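Project Report: Collecting Demonstrations for a Small-Object Tidying Policy

Seidu Frimpong, Gondlow group, second-year robotics project

1. What we set out to do

The plan, as written in September, was to train a policy that could pick up a small soft object and put it in a tray. The plan gave one paragraph to collecting the examples and four pages to the network. With hindsight those lengths should have been swapped.

Our supervisor, Dr Eglītis, had warned us of this in her first lecture. We wrote it down and underlined it, then spent a fortnight choosing a learning rate for data we did not have.

2. Method

We collected demonstrations with hand-held grippers, one in each hand, so that a person does the task directly and the recordings are used for training afterwards. The alternative was steering the arm remotely, which we tried at the Farkside lab. It took 12 minutes to move one sponge, and the sponge ended up on the floor.

Each demonstration starts with both grippers held still over the board. The operator then picks up the object, places it in the tray and returns to the start. We varied where the object lay and which way it faced. Operators swapped after every batch, partly for variety and partly because wrists have opinions.

Files went into our logging tool, Plutimwood, which I wrote and therefore cannot blame on anyone.

3. Results of the collection

We kept 74 demonstrations. A further 9 were thrown out, mostly for starting the recording late, and in one memorable case for holding a conversation halfway through with the gripper waving along.

The objects mattered more than we expected. Blocks were easy and taught us very little. Plush keyrings were far better value: the toy squashes, the strap goes its own way, and the ring catches on whatever is nearest.
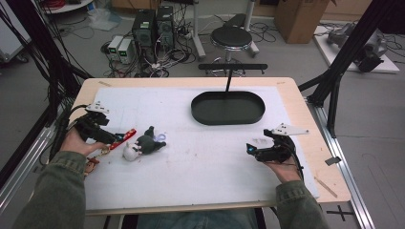 The trouble with soft things is that two people will pick them up in two quite different ways, and both are right. I grab the body. My lab partner goes for the strap. A policy trained on the pair of us tends to aim for a point in between, where there is nothing to hold.

We dealt with this by agreeing on a grasp before each batch and writing it in the log. Dull, but the validation loss came down.

4. What we would change

Agree the grasp on day one. Check the clocks on both grippers before recording. Book the lab for twice as long and write 2 pages fewer about the network.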